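01/07/2026

Second day comparing the two hand-held grippers. The Plusis has the stiffer linkage but the trigger sticks near full travel. The Chung unit closes evenly, with a bit of play at the left pivot — tightened it, no change.

Ran 13 grasps with each on light cartons. Plusis dropped two, Chung none. Logged 653 frames before the card filled. Camera exposure is still too high next to white furniture, so I have locked it at 9 ms for tomorrow.

Blue pads on from now on. The pink JOSINY box is the right sort of width for them, and the flat sides let both pads meet it squarely if the approach is straight.

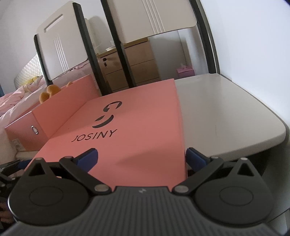 Wrist angle matters more than I had allowed for. Need to repeat at Sallside with the heavier cartons, and order spare pads before August.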